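Rurkeo build log, entry 4: grasping things that crumple

29 January 2020

The club has now settled on the task for the April showcase. Each team gets a table of mixed packaged goods and has to move them, one at a time, into a bin. Points are lost for drops and for damage to the package. Our team is Rurkeo, named after a typo in the sign-up sheet that we kept.

Last entry ended with the finger mounts. Those are finished. I reprinted both with thicker walls after the first pair flexed at the base, and the play at the fingertips is now small enough that I have stopped measuring it. What is left is the harder part, and it is mostly software and data.

Our first plan was to write grasp rules by hand. Boxes get gripped across the narrow side, bags get gripped low, and anything round gets a slow close. This worked on boxes. It failed on bags, for the obvious reason that a sealed bag has no fixed width. Close to a preset gap and you either miss the bag or squash it. Close until the motor current rises and you find out that a bag full of air raises the current very slowly, so the threshold that works for a box is far too high for chips.

So we moved to demonstrations. A person does the grasp with a hand-held gripper and the recording goes into the training set. The target is 500 demonstrations before we train anything we plan to show, with 100 held back for testing. I argued for a bigger test share and lost. 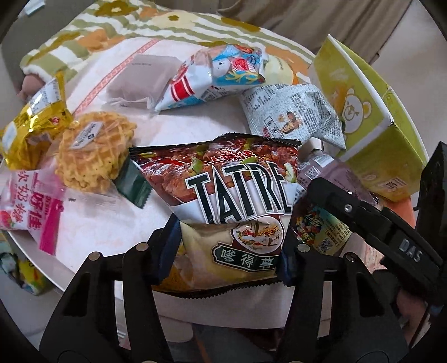

Bags are best taken upright, with the fingers on the lower part where the contents have settled. Gripping near the top seal looks tidy, but the weight hangs below the fingers and the bag swings during the move. A swinging bag is not a drop under the rules, but it makes the release point hard to predict. I now label every bag demonstration with the grip height as low, middle or seal, and we leave the seal ones out of the first training run.

Clutter is the other variable. With one item on a bare table almost any approach angle works. With packages leaning on each other the fingers need a gap to enter, and the second finger often pushes a neighbor before the first one makes contact. We record these as they happen and only throw out a demonstration if the wrong item gets lifted. Shiny foil and clear wrap stay in the mix too. Both give the camera trouble, and I would like to see that trouble now and not in April.

Storage is on the Tasance drive, in one folder per session. Please do not rename the folders. The loader script sorts by folder name, and last week a renamed one got read twice, which put copies of the same grasps in both the training and test sets. The test score that evening was excellent. I have since added a check that compares file hashes and stops if it finds a match.

Current problems, in the order I plan to look at them:

The clock on the recorder drifts against the finger position log, by up to 2 frames over a long session. Short sessions hide it. For now I restart the recorder between batches.

The closing speed differs a lot between people. Some of us snap the fingers shut, others creep. I may resample everything to a common speed, though that throws away information about how careful the person was being.

The bin is white and so is the table we use for tests. I have ordered a gray one from Govindasamy, which is the only shop near Rirnadport that stocks the right size.

Next entry will have the first training curves, assuming the drift is fixed. The loader script is in the club folder if another team wants it. It needs Python 3 and expects the folder names described earlier.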